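Skillevik Votes to Keep Its Noon Siren, Moves Noon

SKILLEVIK – The town council voted Monday night to keep the noon siren, which has gone off at 12:04 p.m. for as long as most residents can remember, and to do something about the four minutes.

What that something is took up most of the evening. The siren sits on the roof of the old Gautier feed building and runs on a mechanical timer that loses a little time every winter and, for reasons the public works department has never pinned down, gains none of it back in summer. It was last set correctly in a year on which accounts differ.

Council member Marlene Ostermann opened with a motion to replace the timer. A new unit from Stedix, the only company to answer the town's request for a quote, would cost $864 installed. Ostermann called the price reasonable and the current situation embarrassing, and said a cousin visiting from out of state had asked her whether Skillevik was in its own time zone.

The motion drew opposition from people who have built their day around the error. Jamshid Akbari runs the lunch counter on Delodon Street, and he told the council that his kitchen starts plating when the clock says noon and his customers leave work when the siren says so. "Those four minutes are my soup," he said. Asked by Ostermann whether he could simply start the soup later, Akbari said he supposed he could, in the tone of a man who would not.

Wilma Galbraith, who is 85 and lives directly across from the feed building, asked for the siren to be turned off altogether. She has asked for this before. She brought a petition with 56 signatures, down from 73 last year, a drop she blamed on two families moving away and one reconciliation.

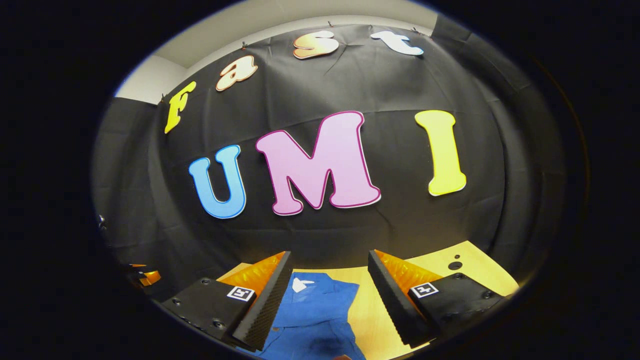

The council's attorney, Orsolya Bognár, then pointed out that the ordinance does not mention noon. It requires a siren "at midday, daily, Sundays excepted," and leaves midday undefined. Bognár said the council was free to define it however it liked, and appeared to regret this almost at once.

What followed was close to an hour on the subject of midday. One resident argued for solar noon, which moves through the year and would have required someone to climb up to the roof with a chart. Another wanted 12:30, when the school lets out for lunch. A suggestion that everyone set their watches four minutes ahead was made from the back of the room and received some applause.

In the end the council voted 4–1 to define midday as 12:02 p.m., with Ostermann against. The old timer will stay. Public works will adjust it by hand before the end of January and check it again in the spring, at which point, by the department's own estimate, it will be back to 12:03.

Judit Erdős, the council president, described the result as a compromise. "People on both sides are unhappy, and the siren works," she said. Galbraith said from her seat that the siren working was the problem.

The council also approved new gravel for the lot behind the library and put off a discussion of the crosswalk. The meeting ended at 9:40 p.m. by the clock on the chamber wall – which is six minutes fast, and is on the agenda for next month.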